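Golell Shared Workshop
Projects - Gallery
Bin Sorting Cell

The Golell Shared Workshop provides its members with bench space, hand tools and access to larger machines for work that cannot reasonably be done at home. The bin sorting cell is a member project now in its second season. Its purpose is to have a robot arm pick mixed household items out of a bin, one at a time, and place them on a tray for sorting.

This page records the present state of the build. It is updated by the project group when a stage has been completed, and older entries are moved to the archive.

The arm

The cell uses a KUKA arm, which the workshop makes available to approved projects. Members who wish to operate it must first complete the induction session and must work in pairs. The project group has reserved the arm for two evenings a week through March.

Hose and cables run along the outside of the arm and are tied at intervals. The first arrangement was too short and pulled tight when the wrist turned fully over. The present one leaves a generous loop at the joint - enough for every pose the group has needed so far.

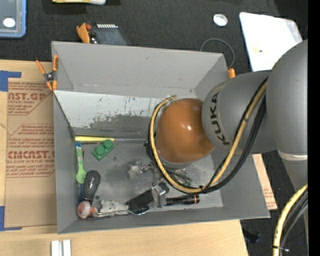
Picking software was written by members of the group and is exchanged with the arm controller through a message layer known in the workshop as Rosbridge. A pick is planned on the group's own computer, sent to the controller, and logged with its result. Each logged pick is reviewed at the end of the evening, and failed picks are sorted by cause before any change is made to the settings.

The bin and its contents

A plain gray bin was chosen so that most objects would stand out against it. Clamps at the rim were added after early trials, when contact with the walls moved the bin and spoiled the positions stored in the program. Some scuffing of the interior is to be expected and is not treated as damage.

The contents are ordinary things: kitchen utensils, toy building blocks and small items with awkward shapes. Metal utensils remain the most difficult. Their curved surfaces reflect the overhead lights, and a long handle will often turn in the fingers during the lift.

The test set

Items are drawn from a shared collection named Ikimden, kept in the storage room beside the laser cutter. It holds 354 objects, all donated by members. A standard trial uses 16 of them, poured into the bin without arrangement. Donations are welcome, provided that the items are clean and have no sharp edges.

The gripper

The current gripper is version 6, referred to in the project notes as Sin. Earlier versions had wider fingers that could not reach objects lying close to a wall. The narrower fingers have corrected this, although thin flat items on the floor of the bin are still missed more often than the group would like.

Work in hand

The next stage concerns the corners of the bin, where long objects come to rest against two walls at once. The group is testing a short sideways push before the grasp - a simple measure, but one that has required new limits on the speed of the arm.

Members who wish to observe a session may do so from behind the marked line. Requests to join the project should be left at the front desk, with a note of any experience in wiring, machining or programming. Prior experience with robots is not required.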